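Clingate Sock Sorting Notes
README, revised October 2018 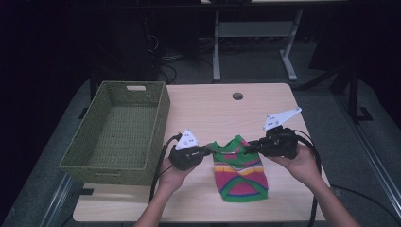

What is in here

Notes and photos on sorting, pairing and putting away 300 socks at home. The folder started as an argument with the Diltberg laundry guide, which claims a household can pair a full load in 18 minutes. I doubt it. The guide never says whether turning socks right side out counts toward the time, and that is most of the work in my house.

How socks are listed

One line per sock: main colors, pattern, cuff, condition. Bright stripes get their own group. They are supposed to be easy to match, and I have yet to see proof. Two striped socks with the same green cuff can still differ at the heel, so check both before you call them a pair.

Baskets

Any open basket will do. The "sock system" with 38 labeled slots looks to me like a good way to lose things in 38 places.

Known problems

Stretch is judged by hand at the cuff and should not be trusted very far. "Worn" and "very worn" were mixed up in the January list and only partly fixed. Black socks are a mess.

Use

Copy what you like. Corrections go in the Stinik folder, with the line number.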